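Ikance to Refurnish Guest Rooms at Odberg House

Zerkholm, Jan 5, 2025

Ikance, the operator of Odberg House, has confirmed that the first stage of its room refurnishing programme is complete and that the remaining guest rooms will be refitted in stages during the coming months. The programme covers 51 rooms on the upper floors of the building. Ten of these were finished in December and are now open for booking.

Odberg House provides rooms for short and medium stays, mainly to people working away from home, families visiting patients in the town and students between tenancies. Many guests remain for several weeks. Comments collected at the end of their stays showed that the rooms were considered clean and quiet, but that the furniture had been chosen for a single night's use. Guests asked for somewhere comfortable to sit other than the bed, a proper lamp within reach of the pillow, and more open floor on which to unpack.

The new layout has been drawn up in response. Each room is planned around a bed and a full sofa, with a clear area of carpet between them. The desk that formerly stood at the foot of the bed has been moved to the window wall, and the two small armchairs supplied with the old rooms have been withdrawn. Those in sound condition have been passed to the ground floor reading room.

The sofa was the subject of the longest discussion. Three models were placed in occupied rooms for a trial period and guests were invited to give their views on seat depth, firmness and ease of getting up. A low-armed design with a long seat and loose back cushions was preferred by a clear majority. The cushions can be lifted away for cleaning, and housekeeping staff have reported that this shortens the work needed between stays.

Colours have been kept restrained. Walls remain off-white, carpets are beige and bed linen is white throughout. Pictures have not been rehung in the finished rooms, and guests staying longer than two weeks may ask at reception for a hanging rail on which to display their own. 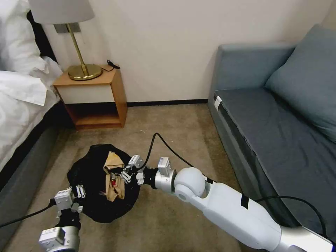 Bedside arrangements have also been revised. The former wall-mounted shelf could hold a glass of water and little else. It has been replaced by a small wooden nightstand with an open lower shelf, suited to books, a handbag or a folded jumper. A table lamp with a drum shade and a brass base stands on top. Ikance considered fixed wall lights at the planning stage and decided against them, as guests in the trial rooms wished to be able to move the lamp nearer to the bed or further from it.

Beds have been fitted with upholstered bases in dark grey. Duvets are of a more generous size than before and a lighter weight is available on request. Spare blankets, which were previously kept in each wardrobe, are now held in the linen room on every floor and may be collected at any hour.

The work is being carried out by Sheehan, a furnishing contractor which also supplied the dining room tables at Odberg House. Under the agreement, Sheehan delivers the furniture, assembles it in the room and removes all wrapping on the same day. Five rooms are taken out of use at a time. This has allowed the house to remain open throughout, and no confirmed booking has been cancelled as a result of the programme.

In total, 1,780 separate items are to be delivered before the programme closes, including beds, sofas, nightstands, lamps, curtains and linen sets. Furniture removed from the rooms is sorted on site. Pieces fit for further use are being offered first to residents of Zerkholm, who may view them in the rear hall on days advertised at the main entrance. Collection is the responsibility of the new owner. Mattresses are excluded and will be sent for recycling.

Ikance has asked guests to note the following arrangements while work continues. Deliveries will take place between mid-morning and late afternoon, and the goods lift will be reserved for the contractor during those hours. The passenger lift is not affected. Some noise from assembly should be expected on the floor where rooms are being refitted, and guests who need to sleep during the day should inform reception when booking so that a room on another floor can be set aside.

Guests already in residence will not be required to change rooms. Where a room is due to be refitted during a long stay, the work will be deferred until the guest has left. Those who would like to move to a finished room may apply at reception, and requests will be met in the order in which they are received.

Room rates will not change as a consequence of the refurnishing. The weekly rate continues to include linen, towels and one full clean, with further cleaning available at the published charge. Guests are asked to keep bags and personal belongings clear of the doorway on cleaning days. Items left on the floor elsewhere in the room will not be moved by staff unless the guest has agreed to this in advance.

A second group of rooms, on the garden side of the building, is next in the schedule. These are slightly narrower than the rooms already completed and will receive a shorter version of the same sofa. The corner rooms will follow, and the accessible rooms on the first floor will be refitted last, after a separate consultation on bed height and the position of switches.

Bookings for the finished rooms may be made through the reception desk at Odberg House or in writing to the Ikance accommodation office in Zerkholm. Group bookings should be made in writing only. Viewings can be arranged on request, subject to rooms being vacant.

Notes to editors

Ikance manages furnished accommodation in Zerkholm. Odberg House is its largest property.

Press enquiries should be addressed to the Ikance communications office, Odberg House, Zerkholm.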